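Last updated: May

Prater Publishes Full Sample-Handling Protocol for Its Anti-Doping Program

MATVILLE – Prater, the professional road cycling team based in Matville, has published the complete sample-handling protocol that governs its internal anti-doping program. The document covers collection, transport, storage, reporting and the retention of records. It takes effect with the current race block and applies to all contracted riders, including those on development agreements.

The protocol was drafted by Lamrani, the independent testing contractor retained by the team, and reviewed by the team's medical staff. It supplements the testing carried out by the sport's governing bodies and does not replace or modify any obligation a rider has under those rules. Riders remain subject to whereabouts reporting and to unannounced testing by outside authorities.

Collection and transport

Under the protocol, blood samples are drawn after the rider has been seated for a fixed rest period. The collection officer records the time of the last training session, any recent stay at altitude, and any blood loss or transfusion reported by the rider. Each tube is labeled with a numeric code before the draw. The key linking codes to riders is held by Lamrani and is not available to coaches or team management.

Samples travel in a sealed case with a temperature logger. The logger file is read on arrival at the laboratory and attached to the result. A sample whose file shows a gap or a reading outside the permitted range is still analyzed, but the result is marked and is not used in the rider's longitudinal profile. The rider is then scheduled for a repeat collection.

The protocol allows for 223 planned collections over the season. Of these, 200 are assigned to riders on full contracts and the remainder to riders on development agreements. Collections added in response to an unusual result are counted separately.

Team facilities

The protocol also contains a short section on the team service building in Matville, where most home-based collections take place. The collection room is to be kept separate from the kit, laundry and mechanical areas, with its own lockable door and refrigerator. Riders may not store personal supplements in any shared area of the building.
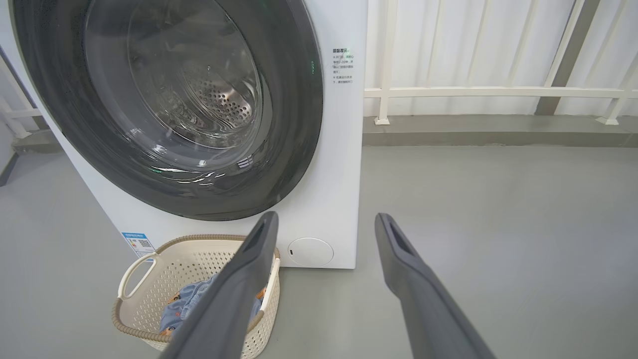
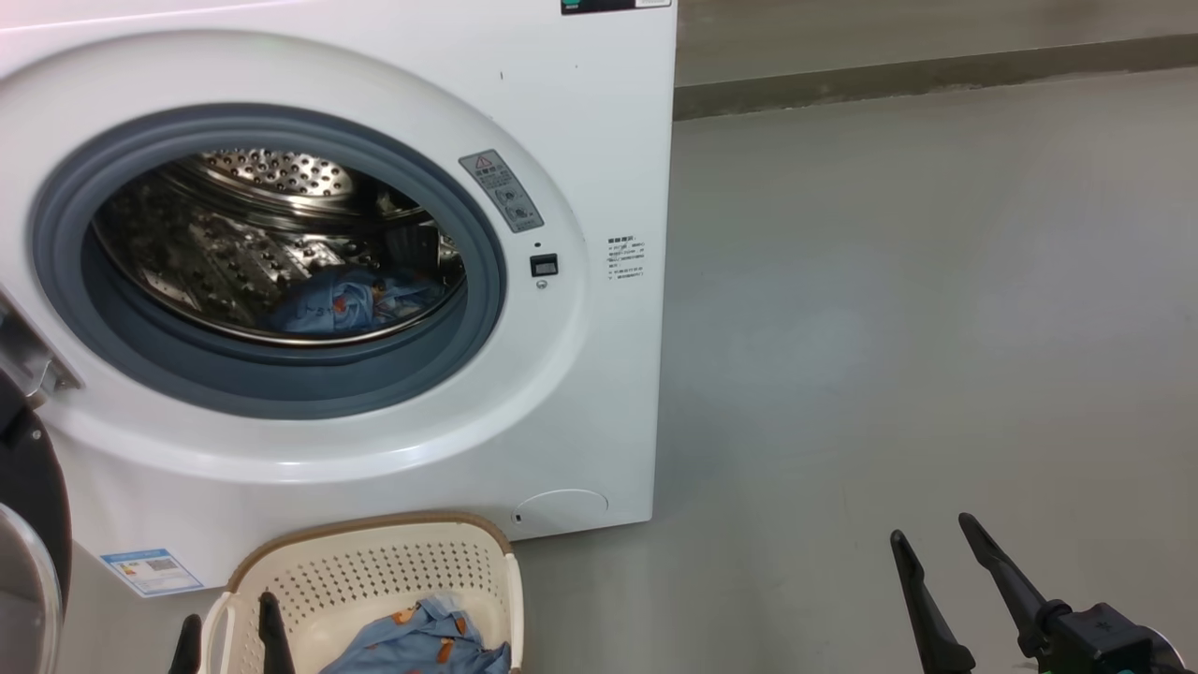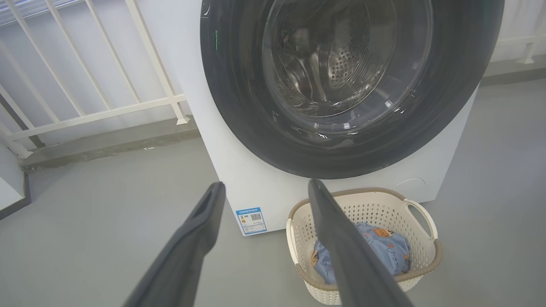 Front-loading washing machine, door and drum.

Reporting of results

Results are sent by the laboratory to Lamrani, where they are matched to the rider's code and added to the profile. Three values are tracked for every blood sample: hemoglobin concentration, reticulocyte percentage, and the score calculated from the two. Urine results are reported as a full steroid profile, corrected for specific gravity.

A result outside the rider's individual limits is sent to two reviewers, who work separately and do not see each other's notes. If both reviewers ask for more information, the rider is notified in writing and may submit training logs, travel records and medical documents. If the explanation is not accepted, the file is passed to the relevant authority and the rider is withdrawn from competition by the team until the matter is closed.

"The most common questions we receive concern the steps between the arm and the analyzer," said Bouchra Shehata, program director at Lamrani. "Those steps are now written down in one place, with the permitted ranges and the name of the form used at each stage. A reader with a laboratory background should be able to follow a sample from start to finish."

Individual results will not be published with the protocol. A rider may release his or her own profile, provided that the release includes every value collected in the period shown, marked results included. Partial releases are not permitted under the team contract.

Records and software

All records are kept in Cernedska, the database used by Lamrani for its testing clients. The system holds about 1000 entries from the team's earlier seasons, which have been converted to the new format. Original paper forms are kept in locked storage. Any change to an entry creates a dated copy of the earlier version, and no user account has permission to delete a record.

The protocol will be reviewed at the end of the season. Proposed changes will be listed in an appendix with the text they replace.

Availability

Copies of the protocol, the collection form and the rider information sheet can be requested from the Prater press office in Matville. Technical questions on sample transport or laboratory methods will be forwarded to Lamrani.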